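3.2 Shared bins and the sorting of small household objects

In the first part of the study we looked at closets and shelves. In this section we turn to the small containers which people keep on a table, a counter or a window sill, and into which they put things that have no other place. We call them shared bins, since the objects inside do not belong to one activity. A drawer for cutlery is not a shared bin in our sense, even when it is very full. A low tub on the kitchen counter with keys, a cup and a toy is one.

The material comes from 76 homes in two towns, Nindum and Tedcombe. Each home was visited in September and again in the spring. In all homes together we recorded 3,592 objects in shared bins. Objects smaller than a coin were left out, and a set that was tied or packed together was recorded as one object. When a bin had a lid, we asked the person at home to open it for us and we did not move anything before the record was finished.

For every object we wrote down three properties: its kind, its position in the bin, and its posture. By posture we mean whether the object stands on its base, lies on a side, or rests in a way that has no clear base, as a ball does. Earlier work on home storage (Barreto, chapter 4) has used only the first two. We found that this was not enough for our question, because the same mug takes a different amount of floor in the bin when it stands and when it lies, and because people seem to reach differently for the two.

Cups and mugs were a difficult group. In most storage guides they are treated as kitchen ware and are expected to be in a cabinet. In our homes they were often found in shared bins, where they serve as small containers themselves and hold pens, clips or nothing at all. We therefore gave them their own code. Flat cases and small boxes were coded together, also when we could not learn what was kept inside. Balls, figures and other toys were coded as play objects, without regard to the age of the persons in the home.

The bin itself was coded by the height of its sides and by whether one can see through them. Low sides were the more common form. Several participants told us that they choose a low bin because they want to take a thing without lifting the others. The clear material was explained in different ways, and some participants said only that it was the one the shop had.

A mixed content of the type we mean is given in Figure 2. The cup and the mug are kept next to each other, the long black object is laid lengthwise across the rear, and the patterned, egg-shaped ball has a corner of its own.
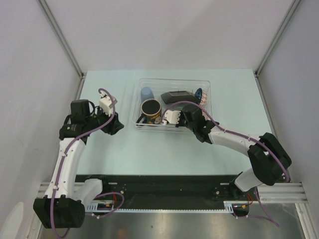
Figure 2. A clear plastic bin with low sides holding four objects: a light blue cup, a mug with a printed surface, a black rectangular object, and an egg-shaped ball.

3.3 Agreement between coders

Two coders worked on the records separately, using the Plirkent scheme with the posture code added. They had the same training and did not discuss single bins until both had finished. For the kind of object, the differences were few and concerned mainly cases and boxes. For posture, the coders disagreed on 61 objects, most of them soft items such as folded cloths, which may be said to lie in any position. After discussion, 18 of these remained without agreement and were removed from the analysis of posture, but they were kept in the other parts.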